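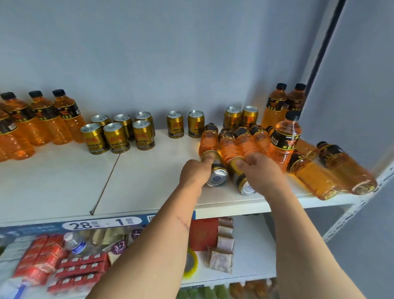
Teaching by hand

Nomvula Modise has spent most of the past two years putting drinks back on shelves, and she would like it known that she has a degree in mechanical engineering. "My mother tells people I work with robots," she says. "Then she visits, and I'm standing bottles up. She still tells people I work with robots, but she says it more quietly."

Modise runs the teaching side at Cultetti, a small firm that trains shop robots to tidy and restock. Teaching, in this line of business, means doing the job yourself while wearing a camera on your head, or sitting at a desk and steering a pair of mechanical arms through it from the next room. The software then studies what was done and tries to do something similar. How similar is the subject of most of the company's meetings.

We meet on 11/03/2026 in the Cultetti kitchen, where the mugs are lined up with their handles all pointing the same way. I ask whether that is policy. "It's an illness," she says.

The two ways of teaching have their own followings in the office. With the headset you simply use your hands, and a person who has been filling shelves for years will do so at a proper speed, with all the little habits that come with it. The drawback is that the robot hasn't got hands, or not ones like yours. Somebody has to work out what a thumb sliding round the neck of a bottle ought to mean to a machine with two flat fingers.

"Steering the arms goes the other way," Modise says. "Everything you record is something the robot can do, for the simple reason that it has just done it. But you are slow. You are so slow. I watched a grown man take a coffee break halfway through picking up a can."

The steering desk is a pair of handles on jointed stalks, built by a supplier called Gresolora, and she lets me have a go. The task is to stand a fallen bottle upright. I knock it down further than I would have thought possible. On my second try I pick it up rather well and then can't persuade myself to let go of it, so the arm stands there holding the bottle in the air like a waiter who has forgotten the table number. Modise makes a note of something on her pad and doesn't show me.

"Letting go is the hard part," she says kindly. "People think it's the grabbing. With grabbing you can be a bit off and the thing shuffles into place. When you let go, everything you got slightly wrong comes out at once, and it usually takes the neighbours with it."

Falling bottles come up a good deal in conversation with her. Cultetti's first lot of recordings was, in her words, beautiful. Every shelf started neat and ended neater. The robot learned from it nicely and worked for as long as nothing went wrong, and the first time a bottle toppled it carried on placing the others round it, with great care, as if the fallen one were a feature of the shelf.

"It had never seen a mess. We'd been deleting them," she says. "Anything with a fumble in it, out it went. We were throwing away the only bits where a person showed how you get out of trouble."

Now the fumbles stay in. Shelves are set up badly on purpose: cans on their sides, bottles leaning on cans, a bottle sent rolling if the mood takes whoever is setting up. The person with the headset sorts it out with both hands, which is how people do it when they aren't being watched. One hand steadies and the other lifts, and then they swap without any thought at all. Modise has tried asking people to explain how they choose which hand does what. They can't, and once asked they go to pieces and start dropping things.

"So I've stopped asking. I say, there's the shelf, please make it look like a shelf."

The current set stands at 3,000 recordings, and they go to a program the team calls Esiris. It was named by a colleague who has since left and who took the explanation with him. Training on a fresh batch takes 10 hours, usually overnight, so mornings have a certain flavour. You come in, you put the kettle on, you find out what the robot thinks you meant.

What it thinks you meant is not always flattering. One of the recorders had a way of tapping the top of each can after setting it down — a little pat, quite unconscious. The robot picked this up before it picked up anything useful. For a week it went along the row patting cans it had not moved. Another recorder tended to look away towards the clock near the end of a shift, and the camera, being on her head, looked at it too. Esiris showed no interest in clocks, Modise says, but the last can on the row was placed with what she calls very little conviction.

I ask what makes a good teacher. She says she used to hire for steady hands and now hires for patience with boredom. Five people record regularly. The best of them came from Rawat, a wholesaler that lends Cultetti a back room and a run of shelving, and had filled shelves there for years before anyone thought to strap a camera to her. "She's quicker than all of us and she never looks at her hands. That's a nuisance, because I need her to look at her hands. We had to ask her to get slightly worse."

The next job is bags of crisps, due to start in May. Modise's face does something complicated when I bring it up. A bottle, she says, is at least the same shape when you come back to it.

Does the robot do the bottles well now? She tips her head from side to side. It stands up a fallen one more often than it did at Christmas. It copes with cans on their sides, provided they keep still. Two bottles leaning on each other can leave it hovering for some time.

"It goes to one, then it goes to the other, then it goes back," she says. "I do feel for it. I've got the recording of me doing exactly that."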